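About Prilska

Prilska is a toy library. You join, you come in, you choose what you like from the shelves, and you take it home for a few weeks. Then you bring it back and choose again! We lend to families, grandparents, child minders, preschools and anyone else who has small people to look after, and we've been doing it long enough that some of our first borrowers now come in with children of their own.

We started with 48 toys in a rented room behind a bakery on Talora Street. There was a card file in a shoebox and a folding table for a counter, and the whole place smelled of rye bread until noon. Families liked it straight away. Within a few months the waiting list for the marble run was longer than the list of members (people were signing up their cousins), and we knew we needed more shelves. 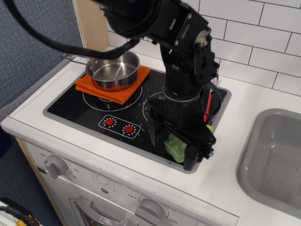 Where we are now

We moved to the old seed warehouse at the Tikalham end of the canal path, and we love it. The ceilings are high, the floor is level enough for train tracks, and the big sliding door opens right onto the loading area, so you can back a car up to it when you're borrowing a climbing frame. There's parking on the canal side for members. If you come by bus, get off at the swimming pool and walk toward the water.

We run 2 branches these days. The Tikalham one is the main library, with the full collection and the repair bench. The other is at Msimang, inside the public library building, and it's smaller and quieter – mostly puzzles, board games and things for babies. You can return to either branch no matter where you borrowed.

What we lend

Anything that gets played with. Wooden blocks, dollhouses, ride-on cars, magnetic tiles, dress-up boxes, puppets, floor puzzles, musical instruments (yes, including drums, and we're sorry about the drums), garden games, and a very popular set of giant dominoes. Pretend play is the section that moves fastest. Shops, tool benches, doctor's kits and kitchens go out the same day they come in, so put your name down early if you've got a birthday coming up.

We have a party collection too, which you can book for a weekend. It has the parachute, the skittles, the sack race sacks and enough picnic rugs for a big class. December is packed, as you'd guess, and so is the start of summer.

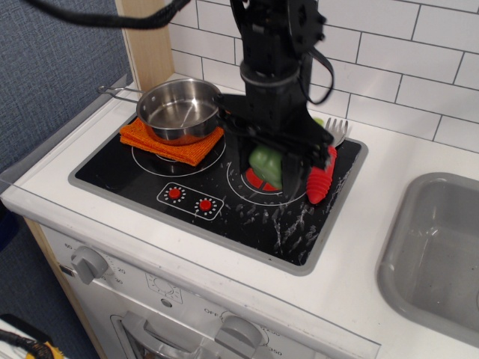

Puzzles and games get checked piece by piece when they come home. If something is missing, please tell us at the desk, and don't lie awake over it! We keep drawers full of spare dice, pegs, counters and wheels, and a lost piece often turns up in the car seat weeks later. We only charge for a toy if the whole thing is gone or can't be mended.

How we look after things

Every toy gets cleaned between loans. Hard surfaces are wiped down, fabric goes through the wash, and anything for babies is cleaned twice. Toys that don't come through it well are retired, and the good parts go to the repair bench.

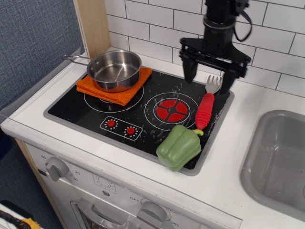 We think toys should be used, and we'd like you to think so too. A lot of parents tell us at their first visit that they're nervous about borrowing something nice in case it comes back with a mark on it. Please don't be. A play stove with white scuffs all over its black top still works perfectly well for a child with a steel pot and a red-handled fork and a whole imaginary restaurant to feed. We'll tighten a screw, glue a seam or swap a wheel, but we don't repaint things to make them look new. Children don't seem to mind a bit, and we've grown fond of the worn ones ourselves.

Joining

Membership is $84 a year for a household, and it covers both branches. You can have four toys out at a time, plus puzzles. Grandparents can be added to the same card at no cost, and so can a regular sitter. If the fee is hard to manage, ask at the desk for the open membership form. It's short, and you don't have to explain your reasons.

Preschools and home day cares have their own plan with longer loans and larger bundles. We'll pack a box around whatever you're working on – farms, weather, the ocean, moving house – and have it ready for pickup.

Giving toys

We're always happy to be offered toys, especially sturdy ones. Write to us before you bring them, as storage is tight at Msimang. We can't take soft toys, car seats or anything with a recalled battery. Puzzles are welcome even with a piece missing if you tell us which one.

Come and see us! Tikalham opens at 9:30 a.m. and the play corner is free to use whether you're a member or not. The kettle is next to the desk, and the mugs are in the cupboard under it.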